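Umotar Foam Blocks: read me first

Hi, and thanks for grabbing the Umotar set. I keep this file beside the folder so I don't have to answer the same emails every October (I still will, don't worry).

What's in it: pictures of coloured foam blocks on a plain grey tabletop, 3,579 of them, sorted into 9 folders by colour and layout. I started the whole thing because I wanted a decent record of how soft blocks wear, and the Dilus set I'd been using only had painted wood in it. Foam is a lot more fun! It dents, it scuffs, and the colour goes odd under a bright lamp.

Folder names are colour first, then layout, so purple_spread is what it sounds like. I spell it grey and colour everywhere, including the column headings, so please watch that if your script is expecting the other way. 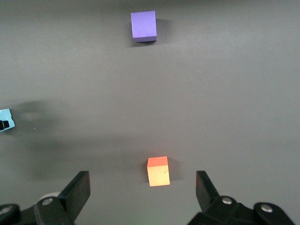
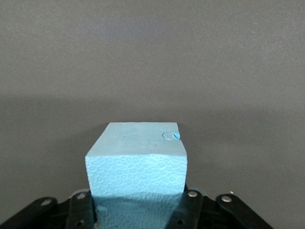

Purple and orange cubes well apart in the first, and a light blue block with a small dent near its back corner in the second.

Can I clean the blocks with soap and water if I build my own set?
A damp cloth and a drop of dish soap is fine for most foam, but squeeze the cloth out first and let the blocks air dry overnight before you stack them.

Known grumbles: version 2 fixed the folder that had teal filed under green (my fault, sorry to the Pickering folks who spotted it). The wear column goes from 0 to 10 and I scored it by eye, late at night, so treat a 6 and a 7 as the same thing.

Use it for whatever you like, just mention Umotar somewhere. The spare copy lives on the Brorkbridge server and gets refreshed whenever I remember.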